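What Happens at a Funeral?
A guide for readers ages 8 to 12

A funeral is a gathering held after a person dies. It gives people a set time and place to say goodbye. Families do this in different ways, so the one you attend may not match every part of this page.

Words you may hear

Visitation: a period before the funeral when people come to talk with the family. It is also called a viewing or a wake. You may arrive and leave at any time during the hours listed.

Casket: a long box that holds the body. It may be open or closed. A person who has died does not breathe, feel pain, or get cold.

Cremation: a process that uses strong heat to turn the body into small, dry pieces called ashes. The ashes are often kept in a container called an urn.

Burial: placing the casket or urn in the ground, usually in a cemetery.

Eulogy: a short speech about the life of the person who died.

Pallbearers: the people who carry or walk beside the casket. There are often six of them.

Who runs it

A funeral director plans the day with the family. The director files papers with the state, sets the times, and arranges the cars. At Tomar Funeral Home, a service lasts 40 minutes, and the drive to Jalleck Cemetery takes 20 more. The main room has 80 chairs. The family sits in the front rows. Cars going to the cemetery turn on their headlights so that drivers can tell they belong together. This line of cars is a procession.

The order of the day

1. People arrive and sign the guest book. Children may sign it too. Write your first and last name.

2. The service begins. There may be music, readings, prayers, or a eulogy. Some people cry and some do not. Both are normal.

3. The procession drives to the cemetery, if there is a burial. The service at the grave is usually short. People stand, and the ground can be uneven — wear shoes that stay on.

4. Everyone goes to the reception. This is a meal or snack at a home, a hall, or a place of worship. Guests have hot drinks and tell stories about the person. It may get loud, and people may laugh.
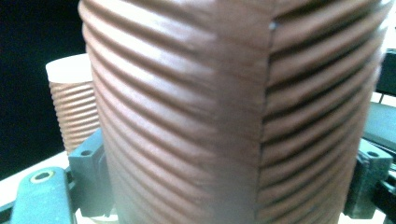
5. People go home. The family may receive cards and visits for several weeks.

Questions children ask

Do I have to look in the casket?
No. You can stay at the back of the room or wait in the hall with an adult.

What do I say to the family?
"I'm sorry" is enough. You can also tell them one thing you remember.

What if I need to leave?
Before the service, choose an adult who will walk out with you. Sit at the end of a row.

What is the stone for?
A headstone marks the grave. It shows a name and usually the years of birth and death. Some cemeteries also give each grave a number, such as 959, so that it can be found on a map.

Can I visit later?
Yes. Most cemeteries are open during the day. Ask an adult to check the hours at the gate.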